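Asunto: Re: [robots-casa] ¿Pueden ya con las tareas de la casa o todavía no?

Hola a todos:

Contesto por partes al mensaje de ayer, que dejo citado debajo porque a varios les llegó sin acentos y con las líneas partidas.

> Buenas. Llevo un tiempo leyendo la lista sin escribir. Trabajo en
> un taller pequeño de encuadernación y estuchería y en casa somos
> cuatro. Me han pedido opinión sobre si tiene sentido reservar
> dinero para una máquina que haga recados de mesa: recoger piezas
> sueltas, abrir y cerrar estuches, meter cosas en cajas. Presupuesto
> para empezar, 2.000 euros, sin contar el ordenador.
>
> He visto los vídeos de Gokstead y los de Fukard y me parecen
> convincentes, pero no sé cuánto hay de preparado. Mi pregunta es
> sencilla: ¿puede una máquina de ese precio hacer hoy una tarea
> doméstica entera, sin que alguien esté al lado? Y si no, ¿qué
> parte puede hacer?
>
> Gracias de antemano.

La respuesta corta a la primera pregunta es que no, con lo que yo he probado. A la segunda se puede contestar con más detalle.

Sobre los vídeos. Los de Gokstead están grabados con la mesa siempre igual y el objeto en el mismo sitio, y ellos mismos lo indican en la letra pequeña de la página. Los de Fukard tienen más variedad, pero están acelerados. Con eso no digo que engañen. Para valorar si una máquina sirve en un taller hace falta ver una sesión completa a velocidad normal, con los fallos dentro, y de eso hay muy poco publicado.

Sobre lo que funciona. Coger un objeto rígido de tamaño medio y dejarlo en otro sitio está bastante resuelto. También apilar cosas planas si no resbalan, y pasar un trapo por una superficie despejada. En nuestro grupo de Stodwood usamos pinzas de dos dedos impresas, con espuma, y para ese tipo de trabajo cumplen. La espuma se gasta y hay que cambiarla con cierta frecuencia, cosa que conviene meter en las cuentas.

Sobre lo que no funciona, o funciona a ratos:

1. La ropa. Doblar una toalla bien extendida se puede. Sacarla de un montón y encontrarle las esquinas lleva tanto tiempo que a mí no me compensa.

2. Los platos. Lo difícil es el lavavajillas ya medio lleno, donde cada hueco es distinto. Con vasos de cristal no hemos querido insistir.

3. Los cierres pequeños. Aquí entra de lleno lo de los estuches. La cámara va en la muñeca y el cierre queda cerca de los dedos, así que un error de orientación que con un bloque no importa aquí hace que la pinza empuje toda la caja en lugar de levantar la pestaña. La caja de la foto es de las que más me interesan para este caso: lados negros, bastante altos, la tapa con La noche estrellada de Van Gogh y un cierre metálico pequeño que sobresale por el borde delantero. Está girada respecto a la encimera, y en una casa es como se dejan las cosas. Una persona la sujeta con una mano y abre con la otra sin pensarlo. Con un solo brazo hay que apoyarla contra algo o confiar en que no se deslice, y una encimera lisa ayuda poco. La tapa tan dibujada también puede ser un problema para algunos programas de visión, que encuentran bordes por todas partes en las pinceladas y tardan en decidir dónde acaba la caja. Con una tapa lisa nos ha ido mejor.

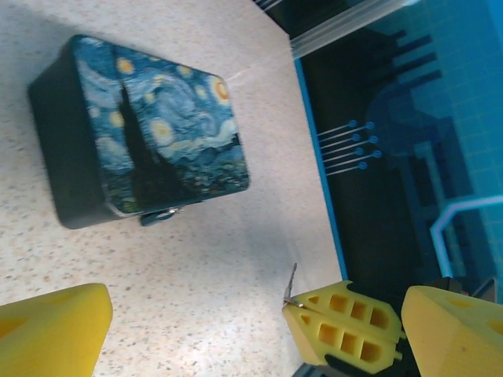

4. Los objetos blandos dentro de otros objetos. Meter un paño en una bolsa, por ejemplo. No tengo nada bueno que contar de esto.

5. Cualquier cosa que exija darse cuenta de que ha salido mal. El brazo termina el movimiento y pasa al siguiente aunque la pieza se haya quedado atrás. Los programas nuevos lo hacen mejor, pero sigo encontrándome la pinza colocando aire con mucho cuidado.

Sobre el dinero. Con 2.000 euros alcanza para un brazo de sobremesa, la cámara y los repuestos de un año si se imprimen las piezas en casa. A nosotros el brazo nos costó 852 euros, sin la pinza, comprado por medio de Szekeres, que tarda en servir pero contesta a los correos. Para sujetar y abrir harían falta 2 brazos, y entonces el presupuesto queda justo. Yo empezaría con uno y un tope atornillado a la mesa – un listón con goma sirve – y vería hasta dónde se llega.

Sobre dejarla sola. No lo haría todavía, ni en casa ni en el taller. La parada de emergencia tiene que estar a mano de alguien, y si ese alguien tiene que estar mirando, el ahorro de tiempo es pequeño. Donde sí le veo sentido es en una tarea repetida durante toda una mañana, con las piezas entrando siempre por el mismo lado y una persona trabajando en la misma sala en otra cosa. En encuadernación se me ocurre pasar estuches ya cerrados de la mesa a la caja de envío. Abrirlos y cerrarlos lo dejaría para más adelante.

Si alguien de la lista tiene resultados con cierres de gancho o con imanes, que los mande, con el número de intentos y no sólo los que salieron. De imanes no he probado nada y sospecho que son bastante más fáciles.

Para el autor del mensaje: si puedes, di qué medidas tienen los estuches y si el cierre va siempre en el mismo lado. Con eso se puede decir algo más concreto sobre los dedos de la pinza. Los archivos de los nuestros los subo al directorio de la lista en abril, cuando corrija el soporte, que ahora mismo roza con la muñeca al girar del todo.

Un saludo desde Stodwood

--
Para darse de baja, enviar un mensaje vacío con la palabra BAJA en el asunto.
Los adjuntos de más de 2 MB se quedan en moderación.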